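Astuces de la maison : ce que j'ai rapporté de la journée portes ouvertes de Lumden

Publié le 09/02/2020 dans Bureau et rangement

Vous êtes plusieurs à m'avoir demandé pourquoi il n'y avait pas eu d'astuces la semaine dernière. J'étais à Palthorpe ! L'atelier Lumden ouvrait ses portes pour montrer ses robots, mon beau-frère avait deux places, ma sœur avait la grippe, et me voilà dans la voiture à sept heures du matin avec un thermos et un sandwich au comté. Je m'attendais à m'ennuyer poliment jusqu'au goûter. Je suis rentrée avec quatre pages de notes, dont une bonne moitié sur les câbles, et j'ai passé tout le dimanche suivant à refaire le coin bureau.

Pour ceux qui voudraient y aller la prochaine fois (il y en aura une en novembre, m'a-t-on dit à l'accueil) : l'entrée est gratuite, on se gare derrière le bâtiment, et il faut prendre un gilet, le hall n'est pas bien chauffé. Les démonstrations durent 14 minutes. Mettez-vous à droite de la salle, à gauche il y a un pilier.

Notre guide s'appelait Liya Alemayehu. Elle s'occupe du projet Weldu, qui consiste à apprendre à des bras articulés les petits gestes de tous les jours : poser un objet sur une étagère, dégager un plan de travail, attraper une prise. Une dame du groupe lui a demandé quand ça ferait les vitres, tout le monde a ri, et elle a répondu très sérieusement que les vitres étaient une question compliquée. Je l'ai trouvée épatante. Elle a supporté toutes mes questions, y compris celles qui n'avaient aucun rapport avec les robots.

Je vous livre donc mes notes, à peine remises en ordre.

Les câbles d'abord

C'est là-dessus que j'ai le plus appris. Un bras qui bouge toute la journée, avec un fil qui pend, finit par tirer dessus ou par l'accrocher quelque part. Liya nous a expliqué qu'ils vérifient toujours le trajet du câble à la main avant de lancer quoi que ce soit : on amène le bras au plus loin, on regarde si le fil suit, on recommence de l'autre côté.

J'ai fait la même chose avec ma lampe de bureau (une lampe à bras articulé, justement). Je l'ai tirée à fond vers la gauche, et bien sûr le fil était tendu comme une corde à linge. Voici comment je l'ai repris :

Débranchez la lampe.
Dépliez-la complètement, dans la position la plus éloignée que vous utilisez.
Attachez le fil le long du bras avec des bandes auto-agrippantes, en laissant une petite boucle souple à chaque articulation.
Repliez, dépliez, tournez. Si la boucle se coince, refaites-la plus grande.
Rebranchez.

J'utilise des bandes que je coupe dans un rouleau. Les colliers en plastique tiennent très bien aussi, mais il faut les couper chaque fois qu'on change d'avis, et je change souvent d'avis. Pour les chargeurs, même principe : une boucle large, tenue par une bande, jamais enroulée serrée autour du bloc. Mon mari enroule serré depuis vingt ans et nous avons une discussion en cours à ce sujet.

Un petit mot des étiquettes. J'ai mis sur chaque fiche un morceau de ruban de masquage plié en drapeau, avec le nom de l'appareil au crayon : le stylo bille s'efface à la longue, le crayon tient. « Imprimante », « box », « lampe », et « ? » pour un fil blanc que je n'ose toujours pas débrancher.

Vider avant de ranger

Deuxième page de notes. Entre deux essais, l'équipe remet le poste de travail comme au départ, et tout a une place convenue. J'ai demandé s'ils avaient une méthode. Liya m'a dit qu'ils prenaient une photo du poste bien rangé et qu'ils s'y reportaient ensuite. Une photo ! C'est si simple que j'en ai été vexée.

Depuis, j'ai une photo de mon bureau en ordre, imprimée et scotchée à l'intérieur de la porte du placard. Le soir, je compare. Les enfants ont la leur pour l'étagère à jeux, et je dois dire que le petit s'est pris au jeu (la grande, moins). Faites-la le matin, à la lumière du jour, et refaites-la quand les affaires changent, autrement on se retrouve à chercher une agrafeuse donnée depuis longtemps.

L'étagère basse

On sous-estime beaucoup les petites étagères à poser. Deux niveaux suffisent sur un bureau : l'ordinateur portable fermé par-dessus quand on a fini, les revues et les papiers en cours dessous, et on récupère toute la surface pour écrire ou pour coudre. J'avais la mienne à la cave, sous des pots de confiture vides.

Si la vôtre est blanche et un peu jaunie, essayez le bicarbonate en pâte avec très peu d'eau, sur une éponge douce, puis un chiffon humide. Sur la mélamine, allez-y doucement et faites un essai dans un coin. Pour les traces de ruban adhésif, un peu d'huile de cuisine, on attend, on frotte, on lave au liquide vaisselle.

Quant aux revues, je ne garde plus que ce qui tient sur la tablette. Quand la pile touche le niveau du dessus, la plus ancienne part chez ma voisine, qui la passe à sa coiffeuse.

Le support pliant

J'ai acheté l'année dernière un support pour ordinateur, le modèle qui se replie à plat, et il traînait partout. Maintenant il vit debout entre l'étagère et le mur. Pensez à nettoyer les patins de temps en temps, à l'eau savonneuse : la poussière les rend glissants, et l'ordinateur avance tout seul quand on tape.

La démonstration

Après le café (bon, et les madeleines étaient faites sur place), on nous a conduits devant le poste de Mirno, dont mon beau-frère me parlait depuis Noël. Je ne sais pas ce que j'imaginais, une sorte de cage grise sans doute. Eh bien, c'est tapissé ! De grandes palmes bleu canard et turquoise, des feuilles beiges, des tiges moutarde, sur fond blanc cassé. Ma voisine de chaise a tout de suite voulu la référence du papier peint, que je n'ai malheureusement pas pu obtenir.

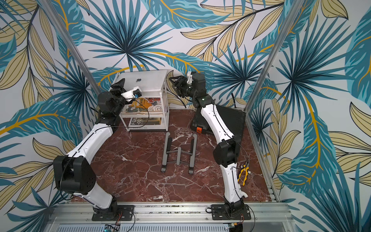 Les deux bras à l'œuvre devant l'étagère ; celui de gauche tient une petite pièce blanche à connecteur bleu.

Regardez le câble noir qui court sur le dessus du bras de gauche, c'est tout à fait ce que je vous racontais pour ma lampe. Et la pince jaune et noire posée par terre m'a fait chaud au cœur : chez nous aussi, il y a toujours une pince quelque part.

Mon beau-frère a posé des questions techniques auxquelles je n'ai rien compris. Moi, j'ai demandé comment on entretenait un sol pareil, rouge sombre et veiné de clair, et la conversation est devenue bien plus intéressante à mon goût. Ce qui m'amène à ma dernière rubrique.

Le marbre

J'ai un dessus de commode en marbre rouge qui me vient de ma grand-mère, et j'ai mis des années à m'en occuper correctement. Pour l'entretien courant :

un chiffon microfibre sec pour la poussière ;
de l'eau tiède avec quelques gouttes de savon noir, chiffon bien essoré ;
un rinçage à l'eau claire, puis on essuie tout de suite.

Jamais de vinaigre, jamais de citron. L'acide attaque la pierre et laisse des ronds mats qu'il faut ensuite faire polir par un marbrier. J'ai eu un devis à 198 euros pour le dessus de la commode, à cause d'un seul verre de citronnade, et je vous prie de croire que je mets des sous-verres.

Pour une tache de gras, saupoudrez de terre de Sommières, laissez une nuit, brossez doucement, recommencez si besoin. Et pour les outils, pinces et tournevis compris, glissez un vieux torchon dessous avant de bricoler. Le métal raye, et un outil humide oublié peut laisser une marque de rouille très difficile à ravoir.

Vos questions de la semaine

Martine me demande si les bandes auto-agrippantes abîment la peinture des lampes. Sur la mienne, non. Il faut que la bande s'attache sur elle-même autour du bras, sans colle.

À la lectrice qui cherchait comment ravoir des poignées de pince devenues collantes : alcool ménager sur un chiffon, fenêtre ouverte, puis un peu de talc. Si ça recolle au bout de quelques jours, la gaine est fatiguée, et je crains qu'il ne faille la remplacer.

La semaine prochaine, je reviens au congélateur, comme promis. Préparez vos étiquettes et, si vous avez une bonne méthode pour les herbes, écrivez-moi avant jeudi !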